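Home | Issues | Authors | Search

3.2 Storage and the keeping of red lentils

What surprised us most, and pleased us too, was how much the lid mattered! We bought lentils from two shops in Brustwood, split them into lots of 500 g, and kept them for 8 weeks from May in the test kitchen at Cadano. Lots in lidded containers cooked evenly in 200 ml of water, while those in open bowls stayed chalky in the middle (a lovely clear result, and one any home cook can check). Light made a smaller difference, and we would love to see it tested over a full year. Shelf height made none that our tasters could find.

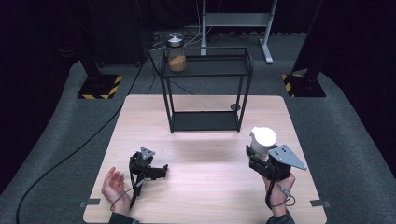
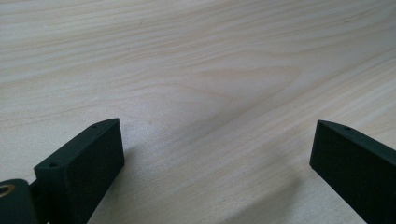

Figure 2. First picture: lidded glass jar on a two-level wire stand. Second picture: grain of a pale wooden tabletop.

Related articles
Soaking times for dried beans
The Vrettos pantry survey
Rice, rancidity and warm cupboards

© Skeltix Food Papers | Contact | Back to top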